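3.2 Gathering the demonstrations

We wanted people to teach the system with their own arms, at their own pace, and without a robot anywhere near them. Each demonstrator therefore works with a pair of hand-held grippers, one in each hand, and sees the job from the same height and angle as the head camera. The square markers on the gripper mounts let us recover where each hand is in every frame, and the head view gives the learner the wider setting that the hands alone would miss. It is a simple arrangement, and we were delighted by how quickly people took to it. Lesego Cele had her first clean recording within minutes of picking the grippers up, and was already asking for harder tasks!

All recordings in the Bamthorpe set are of tableware: plates, cups and other small round things that have to be picked up, moved, turned or put together. We chose these because they look easy and are full of awkward moments. A cup can be taken by the rim or round the body, a plate gives the fingers very little to hold, and a patterned cloth underneath makes edges harder to find. We also moved the work off the table and on to the floor for part of the set, which changes the reach, the bend of the back and the view of the hands (Figure 4).
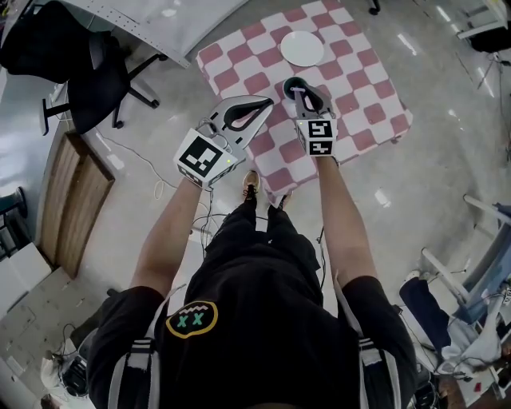

Figure 4. Floor session from the Bamthorpe set, seen from the head camera. The right gripper is closed on a small round object; the left is open.

Demonstrators were given a goal in one short sentence and no advice on how to reach it. We had tried written steps in January, during the pilot at Lultadstead, and the results were stiff: everyone used the same hand for the same thing, and the second hand hung idle. Once the steps were dropped, the variety came back at once. Kagiso Zulu liked to pass objects from one gripper to the other before setting them down, while Maribel Echeverri held the cloth still with her left gripper and did nearly everything else with her right. Both habits turned out to be useful to the learner, and we would gladly have had more of them.

The full set holds 648 demonstrations, of which 112 were made on the floor. A recording was kept if the goal was met, even when there was a fumble on the way. We feel strongly about this point. Earlier sets, our own Flostdale set among them, were trimmed until only smooth runs remained, and a policy trained on them had no idea what to do after a slip. Keeping the fumbles in gives the learner plenty of chances to see a dropped cup picked up again. Runs in which a marker was lost from the head view for more than 50 frames in a row were set aside, and some 100 were removed in this way before we arrived at the total given above.

Each kept run was then labelled by hand with the start and end of every grasp. Chantelle Rampersad and Chantelle Msimang labelled separately and met to settle the differences, most of them over when a grasp begins: at first touch, or once the object is held firmly. We settled on first touch, as it is easier to spot in the head view and leaves the closing movement inside the labelled stretch. The labels are used only for the grasp timing results in Section 5. The policy itself is trained on the whole run, from the moment both grippers come into view until the demonstrator steps back, with the head view and the two hand paths brought to a common clock by the Leinonen tool.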